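Candau Wrist View, simulator add-on: a review

By Thảo Doãn

I have now paid 116 dollars to look at the underside of a gripper. There are worse hobbies, and I have had a few of them.

Wrist View is an add-on for Cheetham, the desktop simulator a lot of us small-shop people use for trying out arm jobs before we risk real dishes. Cheetham comes with one overhead camera, fixed, pointing wherever it likes. Wrist View gives you a rendered camera that rides along with the gripper, plus a pack of household models to practice on: bins, trays, a drawer or two, and the racks. I bought it in March for the racks.

Setup took me most of a morning. The installer wants Cheetham closed, then wants it open, then wants you to agree to the license again in case your feelings have changed. The manual runs 26 pages and 6 of them are about the logo. Once it was in, though, it stayed in, and I haven't had a crash I couldn't blame on myself.

The camera does what the box says. You get a close view of the tool, and I do mean close. With the default mount, the gripper housing takes up a great chunk of your picture, and whatever you hoped to pick up gets the leftovers.

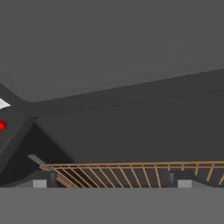 Default mount over the copper-colored wire rack. Red light and white tab at far left, gripper across the middle.

You can fix a good deal of this. The mount settings are under Tools, then Attach, then a second menu also called Attach. Slide the camera back and tip it down a little and the rack becomes the star of its own show. I'd like to know who picked the default, and whether they were sitting down at the time.

The racks themselves are good. Thin wires are hard on cheap simulators, and in my old setup (Adon, may it rest) a plate would sink through the bars like a spoon through soup. In Wrist View the bars stay put, and plates catch on them the way mine do at home, with the same amount of swearing. The colors are plain and the backgrounds are plainer. If you want a kitchen with a window and a fruit bowl, you'll be building it yourself. I left everything gray and got on with my day.

Saving pictures is easy. I let it run through lunch and came back to roughly 2,000 of them, all numbered in order, all in the folder I'd asked for. After years of software that saves things to a place of its own choosing, I was touched.

Complaints, then. The shadow setting goes from "off" to "cave" with one stop between. There is no undo for mount changes, so write your numbers down on paper. Help comes by email from a shop called Flornescombe, who resell the thing, and they answered my question about shadows quickly and politely with the answer to a different question.

Would I buy it again? Yes, grumbling. If your work is big boxes on a flat table, the overhead camera you already have will do fine, and you can spend the money on lunch. For wire racks and other fiddly stuff, the close view is worth the price once you've moved the camera.

Four stars out of five. The fifth is in the second Attach menu, if anyone wants to go and look for it.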